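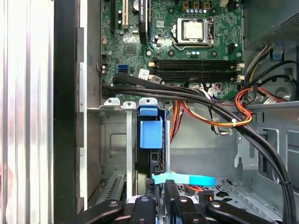 Workshop Tips > Computer Repair > Automation

Guides | Tools | Safety | Parts | Contact

Last updated: 10 December 2023

Workshops that refurbish desktop computers increasingly ask whether a machine can take over part of the bench work. The Plusosine repair advisory service has received this question often enough to set out its guidance on one page. The short answer is that certain steps may be considered for automation and that most should remain with a trained person. A tower with four empty memory slots and a blue release latch on its drive cage offers a gripper two very different tasks. The slots have a fixed position on the board, and the latch is large enough to find and hold. The bundles of red, orange, yellow and black wire that loop across the chassis are another matter, as they lie differently in every case opened.

Steps suited to a machine

Removing a drive from a caddy with a plastic latch is a reasonable first task. The workshop should set the tower on its side, support it so that it cannot slide, and clear any cable that crosses the drive. In the April trial at the Grinotside workshop, 29 of 80 drives were removed without assistance. The remainder required a technician, most often to free a data connector.

Fetching and sorting loose parts is also suitable, provided that the trays are shallow and kept in the same place from one shift to the next.

Steps to keep by hand

Cable routing, processor removal and the seating of memory modules should be done by a person. A module must be pressed evenly until both latches close, and the force needed varies from board to board. Cables give way when pushed and catch on sheet metal — a technician feels this at once and stops. Keep a screwdriver within reach on the bench, and agree beforehand who may put a hand near the case while the arm is powered. 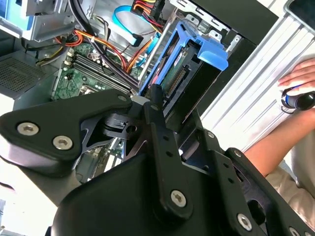

Before beginning a trial

Disconnect the computer from the wall outlet and hold the power button for seven seconds. Wear a grounded wrist strap. Confirm that the emergency stop can be reached from both sides of the bench.

Allow more than two weeks before judging the results. Workshops using the Cimoder record sheet should enter each assisted removal as a separate line, with the cause stated in plain words. Sheets from the Pereyra branch are to be returned to the service desk with the tower model written at the top.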